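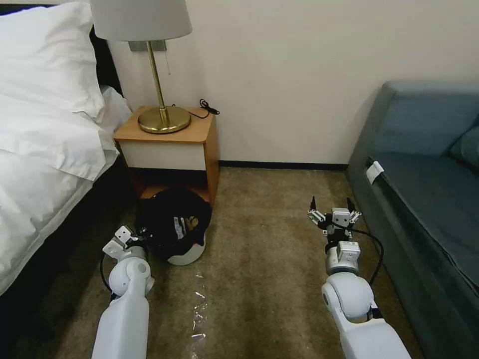 Hi Dindo,

Here's the May update on the guest rooms at Folerside, a bit longer than the last one as there's plenty to tell. Short version: the bedding is in, the lamps are in, and we're well into the tidying side of things (which I've enjoyed far more than a grown woman should!).

Where the money went

The Hesport grant covered 108 white pillowcases and the duvets to go under them, and I still have $1000 sitting in the linen line. I'd like to hang on to that until we know how the whites cope with a season of guests. The nightstands came from Mercado, the small wooden ones with the white drawer front and the open shelf underneath. I dithered over that shelf for ages, thinking it would collect dust, but it gives people a spot for a book or their phone and it's dead easy to wipe. The brass lamps were my one splurge and I'm not sorry. They make a plain cream wall look cared for, and the colour goes nicely with the wood.

Tidying the rooms

We've settled on an order of work for a room after checkout, and it starts with the floor. Rubbish first, before anyone touches the bed or the sofa. People leave the usual: snack wrappers, little cartons, paper bags. I used to strip the bed first and then find myself dragging sheets across somebody's chip packet, so never again.

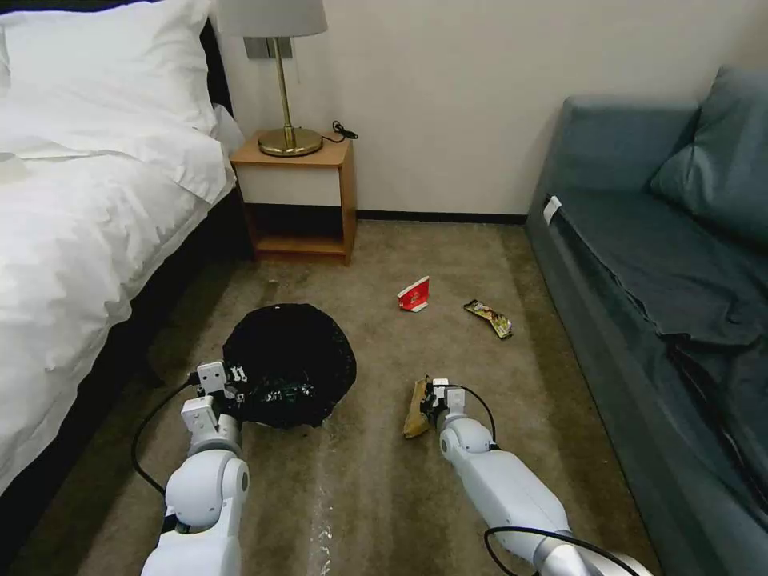 The bin goes down on the carpet near the mess, lined with a black bag, and everything gets picked up into it before it moves on. It sounds like nothing, but I was forever walking back and forth to a bin in the corner, and my knees have noticed the difference. Throws and cushions on the sofa get sorted once the carpet is clear, then the nightstand top, then the vacuum.

My target is 30 minutes a room, start to finish. We're over that in the larger ones, mostly down to the sofas, which have a talent for swallowing crumbs.

Still to do

1. Carpets. The brownish one hides a lot, but I'd like a proper steam clean in 7 of the rooms before winter. Peltodia has quoted and I'll send it on separately.

2. Lamp cords. They need clips at the back of the nightstands so they aren't trailing over the top.

3. Clear plastic. Bits of film are a pain to spot on that carpet, so I've added a second look at the floor before vacuuming.
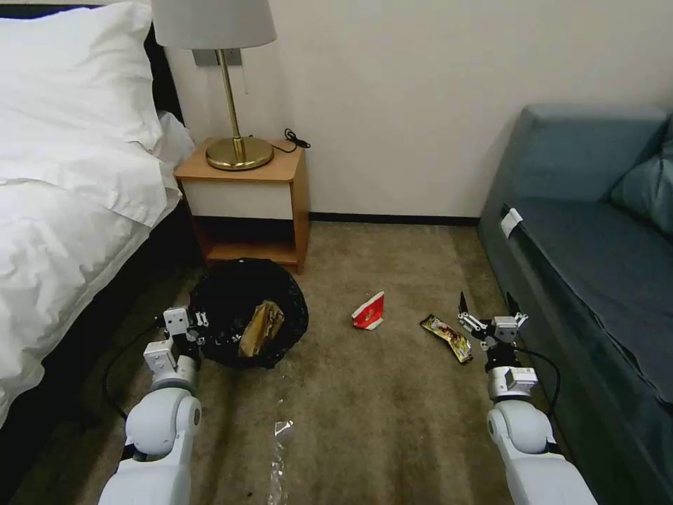
4. Recycling. At the moment paper and cartons go in with everything else. I'd love a second bin per room, if there's space beside the bed.

I did float the two-bin idea on our last call, and I've been going back and forth on it ever since.
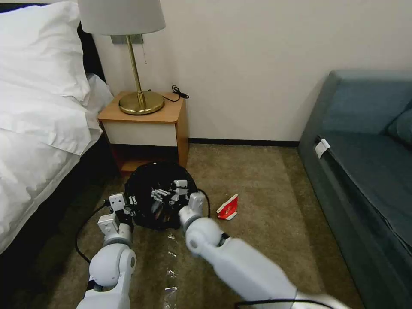
Dindo's reply, added for the file: Go ahead with the second bin in a couple of rooms and see if guests use it before we buy the lot. Happy for the linen money to stay put. Please send me the Peltodia quote when you can, and check whether it includes moving the sofas.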